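Estier House, Dumbridge: questions from new lodgers

This page is written for persons who think to take a room with us, and for persons who have already the key and can not find something. Please read it before you write to me. If your question is missing, write to me all the same and I will add it.

Last changed January 13, 2021

How much is the rent and what is inside it?
The rent is £614 in the month for every room, the small ones and the large ones equally. The large ones are on the street side and hear the buses, so I find it fair. Inside the rent are water, heating, electricity, internet and the council tax. The television licence is not inside it.

Must I pay a deposit?
Yes. It is one month of rent, and £79 for the keys and the bicycle store together. You receive back both when you leave, if the keys come back also. Last year I had to change the lock of the front door because a set was left in a train, and this cost much more than the deposit.

Where do I keep my food?
Every lodger has one shelf in the fridge, one drawer in the freezer and one part of the tall cupboard. Dry food such as rice, pasta and packet soup should stand in a closed box or a bin with your name on it. We had moths in one October and I do not wish to meet them again. Open flour is the worst thing. Put it in a jar with a lid that turns.
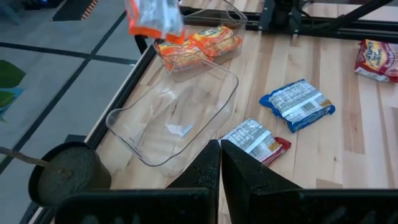 When is the heating on?
The heating starts in October and it runs in the morning until everybody has normally left, then again from the late afternoon until bedtime. Each radiator has a turning knob with numbers, and in most rooms the 3 is warm enough. Please don't cover the radiator in the bathroom with towels for the whole day. The boiler is a Billau and it makes a knocking noise when it begins, this is normal. If the red lamp on it blinks, ring me and do not press the button again and again.

Can I use the washing machine at night?
No, the last wash must be finished at ten in the evening. The machine stands directly under the back bedroom. On weekends you may start from eight. The dryer takes a long time and eats a lot of electricity, so in dry weather please use the line in the yard. Pegs are in the tin behind the door.

May I have guests?
Of course. A guest can sleep here up to three nights in a week. For longer, ask me and ask also the others on your floor, as there are only two bathrooms and the queue before work is already enough.

Who cleans?
Your own room is your own matter. The stairs, the hall and the bathrooms are cleaned by the firm Tessier on Wednesday morning. They do not wash dishes and they do not take out the rubbish from the kitchen. Both of this is for all of us, and the list hangs beside the fridge. If you can't do your week, change with another lodger and correct the list with a pen.

Can I eat the food which a previous lodger left?
You can, if it is on the "free" shelf, if it is closed and if the date is still good. When somebody moves out, the things stay three weeks in the cupboard and then go on this shelf. Mostly it is tea, tinned beans and instant noodles. With noodles, look always at the flavour and the ingredients on the back before you give them to a vegetarian friend. Many kinds which sound harmless have meat powder in the little bag.

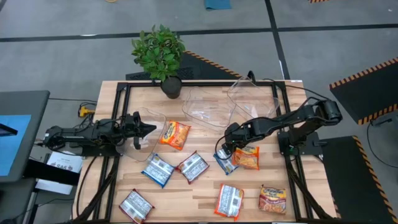

A former lodger wrote to me that three weeks is too short, because she had come back after her exams for her spices and they were already in somebody's curry. She suggested to write the leaving date on the box, so that each person can count for himself. I think she is right about the date and we do it like this now. The three weeks stay.

Is there a rule for strong smells when cooking?
There is no forbidden food. Close the kitchen door, open the window above the sink and put on the fan. Fried fish is better not made late, for the smell goes up the stairs and remains until breakfast.

What can I cook if the oven is occupied?
There are four rings, a kettle and a microwave, so you will not go hungry. An egg stirred into a bowl of noodles with some frozen peas is a decent supper.

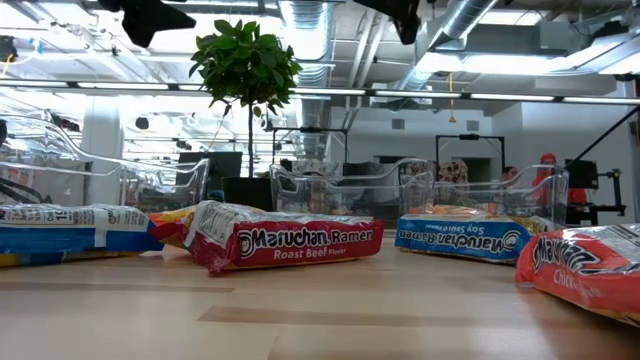

Maruchan Ramen, Roast Beef Flavor, among the packets on the table.

Where do I put my bicycle?
In the store behind the house. The code changes each October and I send it by message. Bicycles in the hall I will carry out to the yard, also if it rains.

How do I give notice?
In writing, by letter or e-mail, one full month before. Please tell me the hour at which you wish to hand over the keys.

Viorica Dumitrescu
Estier House, Dumbridge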